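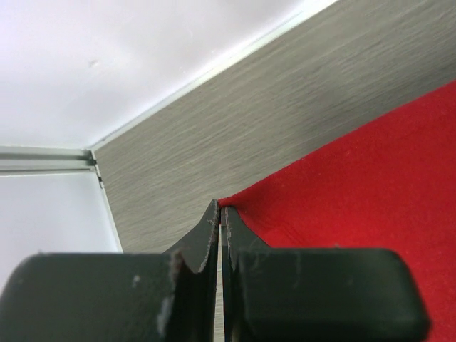

Iken Clothing Repairs: your questions

What do you take in?

Shirts, knitwear, trousers, coats and children's clothes. We don't take shoes, leather or anything with a fur trim. Bedding goes to our sister shop, Arain.

Do I need to wash things first?

Yes, please. We send back anything that comes in dirty, and the return postage is added to your bill.

How do I send a parcel?

Fill in the order form, print it and put it in the bag with your clothes. Use any carrier you like. Parcels up to 2000 grams go back to you at the lower postage rate. Keep your proof of posting until we email to say it has arrived.

How should I fold a knitted top?

Do up any buttons, lay it face down, bring the sleeves in and fold it in half from the hem. Please don't send it on a hanger — they snap in the post and the ends can go through the knit.

Should I leave the care label in?

If you can. We check the fibre before we choose a thread or set the iron. If the label has gone, write what you know on the form, even if it's only "wool, I think".

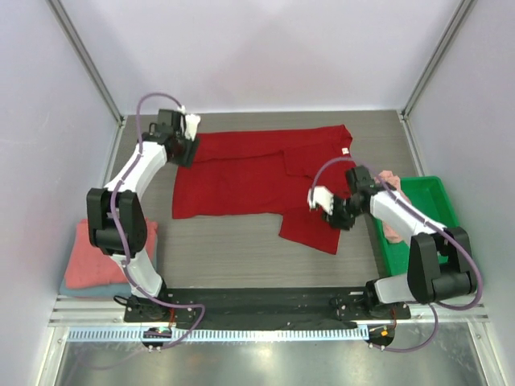
Donnie Galbraith wrote to ask whether a shirt that has already been mended at home can still be repaired, as his had a darn at the elbow that had gone stiff. Usually it can. We unpick the old work first, and that is charged as a separate job. Iron-on patches are harder, and we may ask to leave the glue in place.

Will the mend show?

On plain jersey, hardly at all. On a chunky knit or a faded colour you will see it close up. We hold 300 shades of thread and 69 of darning wool, and pick the nearest in daylight.

How long does it take?

Allow two weeks, or three in January. Zips for Mosico coats have to be ordered in and take longer.

What if something is lost or damaged?

Tell us within seven days of getting your parcel back. We are insured for up to £900 per order through Cemeck. If your clothes are worth more, ring us before you post them.

Page last updated December 27, 2024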